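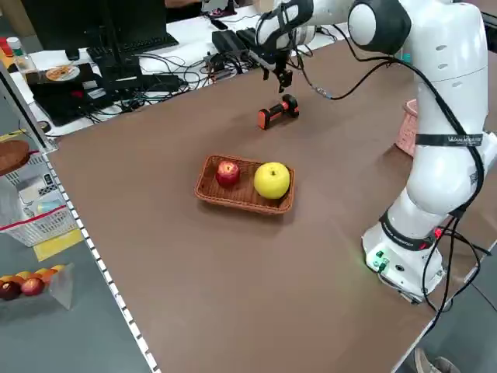 Kakalach Leisure Library: Frequently Asked Questions

Borrowing and membership

Who may join the Library?

Membership is open to any person aged 16 or over who lives, works or studies in Osow. Younger borrowers may use the collection on the account of a parent or guardian, who remains responsible for all items issued.

What may be borrowed?

The collection covers light exercise equipment, board games, garden games and small household articles. Electrical goods and bicycles are not lent. The full catalogue is held at the Osow desk and is revised each July.

How many items may I have at one time?

A standard member may hold up to four items. A member organisation, such as a school or a residents' association, may hold up to eight. Sets that are catalogued under one number count as a single item.

How long is the loan period?

Items are issued for four weeks. One renewal is allowed, provided that no other member has placed a reservation. Renewals may be requested at the desk or by telephone but cannot be accepted once the item is overdue.

Is a deposit required?

No deposit is taken for items in Band A. A refundable deposit of 1000 is payable for items in Band B and 3000 for items in Band C, in local currency. Deposits are returned by the method used for payment.

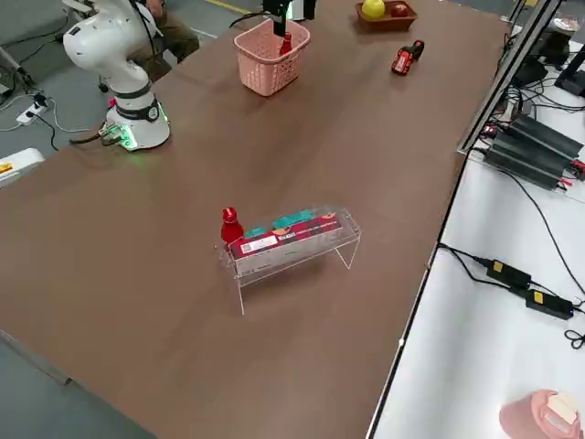
Members' Handbook, Issue 8, page 4

Returns, loss and damage

Where should items be returned?

Items may be returned to the Osow desk or to the Seltum branch, whichever is more convenient. They should be handed to a member of staff and must not be left outside the building.

What happens if a part is missing?

Please inform the desk when the item is returned. The Library will make a charge only where the part cannot be replaced from stock. Members who later find a missing part may claim a refund on presenting the receipt.

May I lend an item to a friend?

Items may be used by members of the same household. They may not be passed to any other person.

Does the Library accept donations?

Donations in good condition are welcome at the Seltum branch. The Obradović Fund, which supports the purchase of new stock, also accepts gifts of money. Forms are available at both addresses.

These answers apply from 4 May 2023 and replace those given in earlier issues.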